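本节适用于Amia公寓各住宿楼层的床面整理与深色织物衣物折叠作业。开始作业前，请先阅读第3.1节《进房与敲门规定》。床品更换不在本节范围内，参见第4节。

## 3.2 床面整理与衣物折叠

### 3.2.1 适用范围

本节规定适用于下列物品：

- 铺于床面的绒面毯及薄毯；
- 住客留置于床面、经书面同意可由服务人员整理的长裤、外套及其他厚织物；
- 存放于Swai型收纳柜内的折叠衣物。

内衣、贵重衣物及带有“勿动”标签的物品，一律不得移动。住客是否同意，以床头登记卡（表单编号683）的勾选结果为准；未勾选者视为不同意。

### 3.2.2 作业前准备

1. 核对房间号与登记卡，确认卡片在有效期内。
2. 洗净并擦干双手，取下戒指、手表及腕部饰物。
3. 打开主灯。深色印花织物在光线不足时难以辨认正反面及缝线方向，不得仅凭床头灯作业。
4. 检查衣物口袋。发现钥匙、证件或现金时，放入Murkness封口袋，写明房间号，置于书桌左上角，并在登记卡背面记录。

> **注意：** 口袋检查应以手掌在外侧轻按的方式进行。确认内有物品后，方可将手伸入口袋。

### 3.2.3 整理床面

1. 将毯子四角拉平，由床头向床尾抚平表面。绒面毯应顺毛方向抚平，不得用力拍打。
2. 带有叶片、枝条等图案的毯子，以图案主茎朝向床头为正向。图案无明显方向时，以水洗标位于床尾左侧为准。
3. 检查毯面有无污渍。深浅不一之处可能为绒毛倒伏所致，应先用手掌轻抚，再行判断。
4. 确认为污渍时，停止铺设，按第4.5节办理更换，不得在床上局部擦洗。

### 3.2.4 折叠深色厚织物

床面抚平后可作为折叠台面使用。每次仅折叠一件，其余衣物暂放于椅背。

1. 将衣物平铺，找到腰头或下摆的缝线，使缝线与床沿平行。
2. 捏住织物边缘，提起约2厘米，使压在下方的层次自然松开。提拉点应选在折起部分与平铺部分的交接处附近，避免只扯住单层面料。
3. 长裤应沿裤中线对折，两侧裤脚对齐，裆部突出部分向内折入。
4. 自裤脚向腰头方向折叠两次，每次折叠后用手掌压平折痕。
5. 检查边缘。多道缝线重叠处较厚，应置于内侧，以免堆放时倾斜。

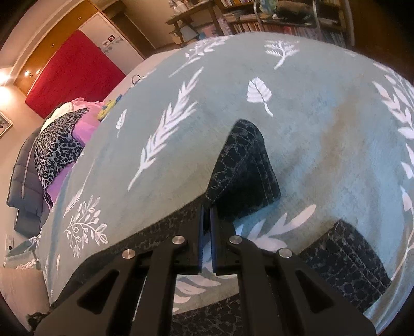 折叠完成的衣物宽度不得超过收纳柜隔板深度。厚织物每叠高度以不触及上层隔板为限；超出时应分为两叠，不得强行压入。

> **警告：** 不得在床面上使用熨斗或手持蒸汽设备。需熨烫的衣物，应送至Akden洗衣间，并填写送洗单（表单编号912）。

### 3.2.5 收尾与登记

1. 将折叠好的衣物放入收纳柜，腰头或领口朝外。
2. 再次抚平床面，清除脱落的线头及绒毛。
3. 在登记卡上填写完成时间并签名。
4. 关灯，锁门，将登记卡副联交回楼层服务台。

登记卡副联由服务台保存至次年2月，期满后统一销毁。住客对整理结果有异议的，服务台应调取副联核对，并将处理意见书面答复住客。

本节修订事宜由客房服务部Bok-nam Hong负责，内线电话67。本版自2024年8月19日起施行，原版同时废止。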